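Looking after the left-hand gripper – a few pictures

Posted November 2018

I've been meaning to put these up for ages! I look after a pair of hand-held grippers on the Senov job, and this page is mostly about the left one, which is the fussier of the two. It had done nearly 2000 closings when I took it apart, and by then it had a sticky pivot, a tired pad on one finger and a cable that wanted to be somewhere else. What follows is how I have it set up now, plus a few grumbles. If you've got the older Herrero mount some of this won't match, as the screws go in from the other side.

Pads and pivots

Both fingers have a textured dark pad on the inner face, and the right one has a blue tint to it. I clean them with a barely damp cloth and leave them well alone until they've dried. I used to use the Fovex wipes, but they left a film and the toys started to slide. The yellow-green dots sit down by the pivots, and I go gently near those (I lifted one with a thumbnail in June and was very cross with myself). The toys are spread out on the cloth with the green box behind them, corn off to the left.
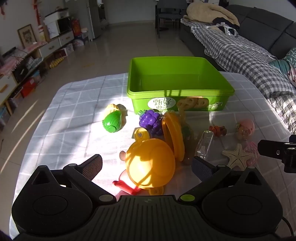

Closing the jaws

I always try the jaws on something lumpy before I call a pivot fixed. Flat blocks let you get away with all sorts – you can have one jaw lagging a bit and never notice. The toy corn is my favourite. It's clamped by the green husk with the yellow kernels pointing up, and you get a good look at the pivot screws in the finger linkages too.

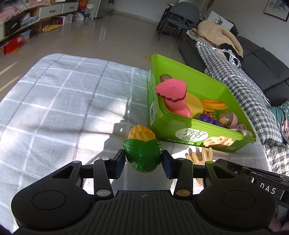 Those screws get a quarter turn at a time and no more. I nip one up, open and close the jaws seven times, then do the other side and go back to the first. If it feels gritty I take the screw right out and clean the hole with a cotton bud, and only then put on the tiniest smear of grease. I was much too generous with the grease when I started and spent an entire evening getting it off everything, including me. The last full clean was at 1621 closings by my notebook, and the one before that at 569, which was far too early, but I was nervous!

The other thing I check is that both jaws reach the middle together. Close them slowly on nothing, looking straight down the body. If one gets there first, slacken the mount, shift it by a hair and try again. It's dull work and I do it with the radio on.

Two grippers out at once

Both of them need room, so I set the toys out before anyone picks anything up. The second gripper, with DAS on it, comes in from the right with a hand on its handle and the cable trailing down beside it. Between the nearer one's fingers there's the pink pig, mostly hidden behind the looped orange-yellow lid. Lids are a pain, by the way – so light that a sticky pivot sends them skating off.
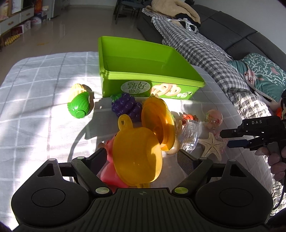 Cables and putting away

I leave a good loose loop at the handle end and never wrap the cable round the body, however tempting it is when you're packing up. Sanis sell a little clip for it and I've got one on order. Jaws go away slightly open, pads not touching, in the padded case with the spare screws taped inside the lid. I've got more pictures of the mount stripped right down, and I'll add them once I've found the lead for my card reader.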